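# Clindale's sorting arm is back, minus one bad habit

Sun 8 September

If you were wondering why the lights in the Clindale workshop were on so late this week, I can tell you, because I was in there for most of it. The sorting arm had a fault on Tuesday night. Nobody was hurt and not much got broken, but it did something it should never do, and Roswitha Bachmann pulled the plug on the whole project until she understood it.

Quick catch-up for new readers! The arm's job is to pick things out of a wire basket full of junk (toys, balls, old cans, bits of knitting) and put them into the boxes next to it. We've had it going since June. It's on attempt number 1011 as I type this, and most of those have been pretty dull, which is how Roswitha likes it.

Tuesday's wasn't dull. The arm went down for a piece of knitted cloth, closed on it, and started back up. The cloth had snagged on the basket. Normally the arm feels that kind of pull and lets go. This time it kept going, lifted one end of the basket right off the table, and held it there, tilted, with balls bouncing off in every direction. I hit the stop button and it did stop, but the fingers stayed shut, so there we were with a basket hanging from a rag. Marlene Sperling got both hands under it and I cut the power. Then we spent a good while on the floor looking for balls. 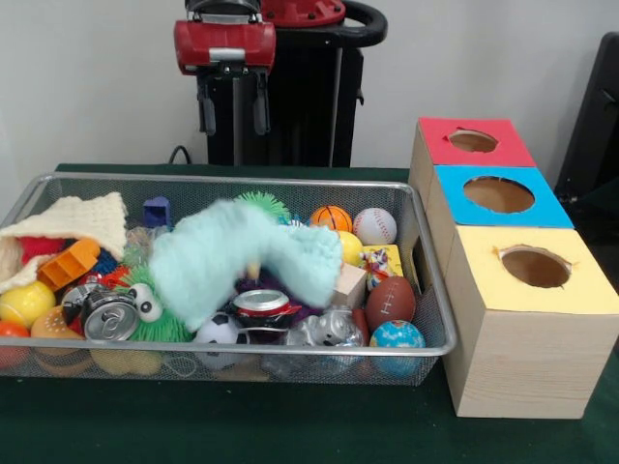 The cause was boring and a bit scary at the same time. The force limit, the setting that says "too heavy, let go," had been put way up for a test Marlene ran last month with the Costigan weights. It was supposed to drop back to 39 newtons afterward. The script that resets it only runs if the test finishes cleanly, and that test didn't, so the high number just sat there. We'd been running on it for nearly 300 picks without knowing! Most of the stuff in the basket is so light that it never came up. It took a stuck cloth to show us.

Roswitha wasn't happy, and she wasn't shy about it. "I can live with it dropping things," she told me. "I don't want it winning a tug of war, because one day the other end will be somebody's sleeve." Fair point. I wear big sweaters in there all winter.

So there are 2 changes. The limit now gets checked every time the arm wakes up, and if the number is wrong it won't move at all. The stop button is the other one. It used to freeze everything exactly as it was, fingers included. Now there's a separate release on the side of the table that opens the fingers by hand, and Marlene has tested it with a cloth tied down on purpose. It let go every time she tried it. I had a turn too and it's very satisfying.

We also talked about taking the fabric out of the mix altogether. I was for it, to be honest, after Tuesday. Marlene argued that cloth is the hardest thing in there and the reason the project is any use to the people at Akero, who want to sort donated goods with it, and she won. The knitting stays.

One thing still bugs me. The log does show the higher limit, plain as day, on every single run. It's in a column none of us ever read. Roswitha has moved it to the top of the page and made it red when it's off, and I've been told to look at it before I get my coffee.

The open evening at Clallevach is still on, and the arm is coming with us. There'll be a rope between it and you, and please leave the rope where it is. If you want a go at the release handle, ask Marlene.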